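Working Papers > Housing and Rentals > Rental Advertising

4. Do the words in a rental ad tell us anything about the rent?

Sun 7 July
By Dušan Doležal

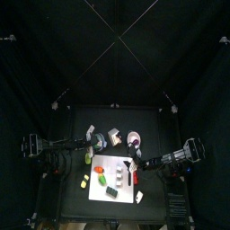
Figure 4. Two robot arms above a black tabletop in a dark, fabric-lined enclosure.

The last section set out how the ads were gathered from the Trudulo listings site. We now turn to the claim that started this paper, made often by letting agents and repeated in a good deal of trade writing: that a warm, well-worded ad brings in a higher rent. We doubted this at the outset and we still do, although the evidence is messier than we would have liked.

Our sample holds 215 ads for flats in Bedville and Hedulley, all posted in January. Each was read twice by the same reader, with a gap between readings, and marked for what we call praise words: lovely, stunning, cosy, sought-after, rare and their neighbours. Words that could be checked against the flat itself, such as furnished or north-facing, were left out. The line between the two is not always clean. "Spacious" gave us more trouble than any other word, and in the end we treated it as praise unless a floor area appeared in the same sentence.

On a first look the agents seem to be right. Ads heavy in praise words ask for more rent than plain ones. But the heavy ads are also mostly for larger flats, and mostly in Bedville, where rents are higher to begin with. Once flats are compared only with others of the same number of bedrooms in the same suburb, most of the gap goes. What is left is small, and it changes sign between the two suburbs. We would not care to build advice on it.

A second problem is who writes the ads. Haque, the largest letting agency in the sample, placed 40 of them, and its house style is easy to spot: a greeting, a run of praise, then the rent near the end. Haque also handles the newer buildings along the Bedville waterfront. Any test that pools all the ads is therefore partly a test of Haque against everyone else. When its ads are dropped, the link between praise and asking rent weakens again in Bedville and can't be told from noise in Hedulley.

It may be objected that praise works on the reader, and that the proper measure is how fast a flat is let. We have some sympathy with this. The trouble is that Trudulo does not record a letting. It records only the day an ad comes down, and an ad may come down because the flat was let, because the owner changed their mind, or because the agent wanted to post it again and have it show as new. We found 11 flats that had been taken down and put back up within the study month, several of them with fresh adjectives and the same rent. Earlier work that treats removal as letting would have counted each of those as a quick success for the first ad. We suspect this alone could account for a fair part of the effect that has been reported elsewhere, though we have not rerun those studies and can't say so firmly.

There is also the matter of the asking rent itself. All the figures in this section are what the ad asks, and tenants do bargain. We wrote to the agents in the sample to ask for the rents finally signed. Only 4 replied with anything usable, and the flats they chose to tell us about were hardly a random pick. In those cases the signed rent was at or a little under the asking rent, whatever the wording. We report this for completeness and put no weight on it.

One pattern did hold up better than we expected. Ads that gave the floor area in square metres, named the nearest tram stop and stated the bond tended to stay up for a shorter time, in both suburbs and with or without Haque. It is tempting to read this as a reward for plain speech. We would be careful. An agent who measures the rooms may also answer the phone, return calls and turn up to inspections, and our data have nothing to say on any of that. The same caution should be applied to the praise findings, and in our view it seldom has been – most guides to writing ads cite them as if settled.

A fair test would need pairs of ads for the same flat, shown to different searchers and worded differently, with the signed rent recorded at the end. Trudulo has the means to run such a trial. We asked, and were told that the request had been passed on. Until something of the kind is done, we see no good grounds for telling landlords in either suburb that "stunning" is worth paying a copywriter for. Section 5 looks at ads that leave the rent out altogether.

Related papers
- Price on application: rental ads with no rent given
- Reposted listings and the age of an ad
- How far is "close to the tram"? Distance claims in Hedulley
- Furnished, part furnished and the bits in between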